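Section 4: Getting the room ready for an open day

I wrote this part after our March open day at Aranda, when I ran the demo with Itziar Sarmiento and we learned a few things the hard way (sorry, Itziar!). Plan on 40 minutes for the lot.

1. Walk the floor first. Pick up any cable a visitor could step on, or push it back to the wall.

2. Decide who holds the controller. One person per robot, please, and that person stays close by the whole time.

3. Keep both arms out in front over open carpet before you wake up the hands.

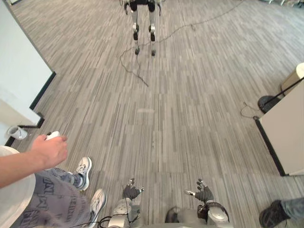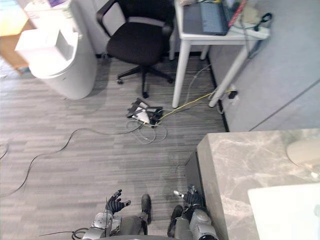
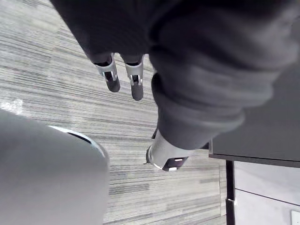
Same striped carpet in all three, and it's nice to work on.

4. Let people in, 23 at most. I like to start with a slow wave, because kids love it!

Note: if guests want to come closer, stop the arms and tell them so out loud.

Caution: never reach between the arm and the furniture while the power is on. Hit stop, wait, then reach.

5. When the last group leaves, call Necati Işık at extension 794 and he'll sign off the room.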